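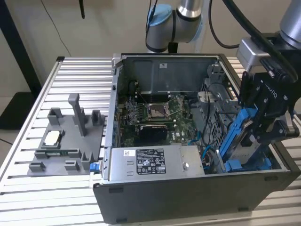 From: Behrouz Azimi
Date: April 23, 2021
Subject: Re: Gimora teardown kit, worth it?

> We strip over 200 office desktops a month and are looking at the
> Gimora kit from Vutero. Does it handle drives in plastic carriers,
> or only bare ones? And is the parts tray included?

We've had one on trial at Sidier. It does carriers. Ours has the Robotiq two-finger gripper and picks up the blue Dell type by the carrier, with the disk still in it. You need to lay the tower on its side with the panel off.

The tray is extra. We printed our own in gray with pockets for the small parts and a long slot for a memory stick or similar board. It took 9 tries to get the pockets right.

They quoted us 4000 for the first year of support. Ask whether that covers new case models, as ours didn't.

Behrouz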